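The Quiet Discipline of the Foam Room

At Vuorinen, the model workshop occupies the former loading area on the ground floor, where the ceilings are high and the light from the north windows remains steady through most of the working day. The firm designs small public buildings: libraries, ferry terminals, a community bath. Each of them begins as a piece of foam small enough to hold in one hand.

The practice has kept a hand-cutting program in place since the studio was founded. New staff spend their first 6 weeks in the workshop before they are assigned a desk upstairs. During that period they do not draw. They cut blocks, compare them, discard most of them, and keep a written log of what was removed and when.

Oona Tuominen has directed the workshop for 13 years. Her instruction is brief. A beginner is handed a rectangular block and asked to take away one volume, usually a corner or a shoulder, so that a step is left at the top. The exercise is known in the studio as the Kasis, after the hillside library for which the method was first written down. The finished library has two levels, the upper one set back from the street, and its profile can be traced to a block that still sits in the director's office.

"People want to sand everything," Ms. Tuominen said. "I ask them to wait a week. A rough face shows where the knife went, and you can talk about that with somebody. Once it is smooth, the conversation is finished."

Dense foam of the type used in the workshop rewards a sharp blade and a slow hand. It crumbles at thin edges and dents under a thumbnail. Recesses are the most difficult cuts, particularly on a narrow face, where material tends to come away in pieces larger than intended. Students are taught to score the outline first and to work inward from all sides. Blocks that chip are kept in the series with the others and entered in the log under the same numbering.

Supplies are ordered twice a year through Hostico, which delivers the foam in full sheets. These are divided on a band saw into blanks and stacked by color. The last inventory recorded 336 blanks on the shelves, along with 248 finished studies held in the archive drawers. The archive is open to staff at all hours and to visiting students by appointment.

Blue painter's tape is the other constant of the room. It marks center lines, street edges, and the direction of north, and it can be lifted and moved when a site plan changes. The studio uses it on tables and boards alike. Strips are pressed down by hand, and a certain amount of wrinkling is accepted. Measured drawings are made later, upstairs, by a separate team working from the approved block.

The transfer from block to drawing is the stage at which the studio has made the most changes in recent years. Earlier projects relied on calipers and a single elevation. Current practice calls for each study to be reviewed against a plain background, with a taped cross for reference, before any dimension is recorded. Reviewers are asked to comment first on the height of the step and the depth of the setback, and only afterward on openings.

A selection from the archive will be shown in November at the Grumby gallery, together with the logs that accompany each series. The logs will be displayed open, in the order in which they were written. Ms. Tuominen has asked that the studies be placed on low shelves without covers, and that visitors be permitted to pick up the practice blocks.

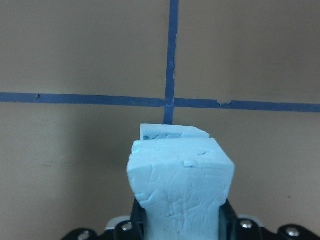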